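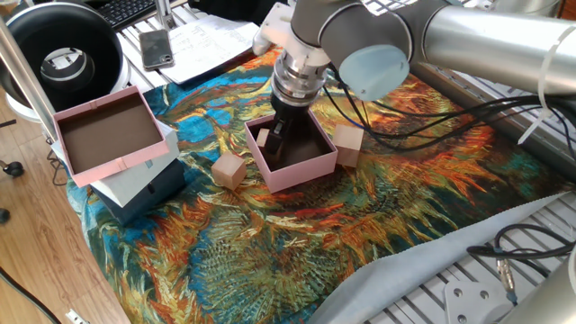
Nilen arm over the pink gift box, wooden cubes on the sunflower cloth

Review: the Nilen arm with the Piltberg two-finger gripper, after a few months at our bench

Posted 18 Mar 2020

I pack gift boxes for Lurnano, and last July we got a Nilen on the packing bench (with the Piltberg gripper, bought separately, grr). I was the loudest complainer when it was announced, so it seems only fair that I write the review! We teach it with plain wooden cubes before it gets anywhere near the real soaps and candles. The sunflower cloth stays on the table for that part and I've grown very fond of it.

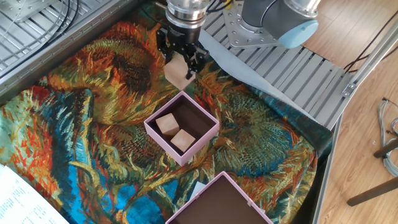 The grip itself is what won me over. It takes a cube by the sides and holds it square, and you can set how hard it squeezes in small steps. I did 13 years of this by hand and my thumbs know exactly what a full shift of little boxes feels like, so I'm happy to hand over the repetitive bit. Setup was less fun. Getting a new box size taught took two of us most of a morning, and the manual reads like a tax form.

My other gripe is cables, they're everywhere and you learn to step high.

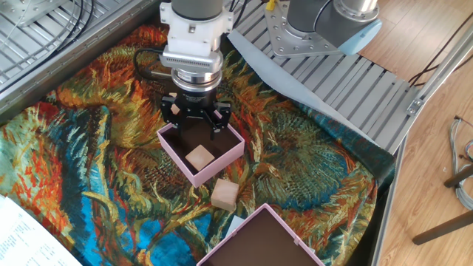 What it changed for us

Less packing, more minding. I used to fill boxes all day with the radio on, and now I set out boxes, check corners and fix the odd crooked one. Some of my coworkers love that and some find it dull (I go back and forth, depends on the day). Our hours stayed the same, which was my big worry, but I do wish they'd asked us before ordering the thing.

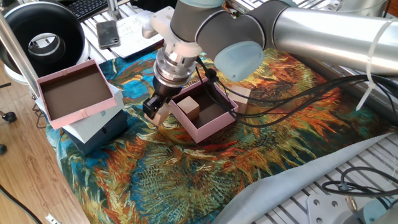
Training could be better too. We got one afternoon on the Miranda software and then we were on our own with the help pages. It's fine once you find the jog buttons, but they moved them in the last update and I said a few words I won't type here.

I'm giving it 4 out of 5 stars. I'd take the last one back if they fixed that manual, and please, a longer cord on the stop button!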